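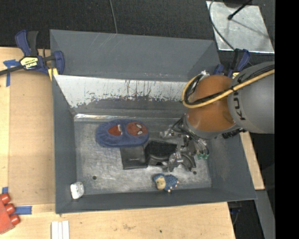
A gray metal bin with worn finish on its inner back wall.

Abrasive wear of coatings is the gradual loss of a paint, powder or plated layer through repeated contact with harder or rougher material. It is a common form of surface damage in containers, chutes, hoppers and handling trays.

Mechanism
Wear begins at high points and edges, where the coating is thinnest and contact pressure is greatest. Particles caught between two surfaces cut fine grooves in the layer. Once the substrate is exposed, the margin of the remaining coating is left unsupported and tends to chip, giving a ragged outline. Sliding loads produce long parallel marks; impacts produce isolated pits and flakes.

Two-body wear involves direct contact between the coating and a moving part. Three-body wear involves loose grit between them and is usually slower, as the particles are free to roll.

Measurement
Loss may be expressed as a change in mass, a change in film thickness, or the number of cycles needed to reach the substrate. In the Gruron method, described by Myrto Xenos and Damián Urrutia, a coated panel is rubbed in sets of 100 strokes under a fixed load, and thickness is read at seven points after each set. Panels are cured for 18 days before testing - shorter curing gives scattered results.

Prevention
Harder topcoats, thicker films at corners and replaceable liners all extend service life. Bare areas on steel are normally cleaned, primed and recoated before rust can spread under the sound film.

See also
Erosion
Fretting
Powder coating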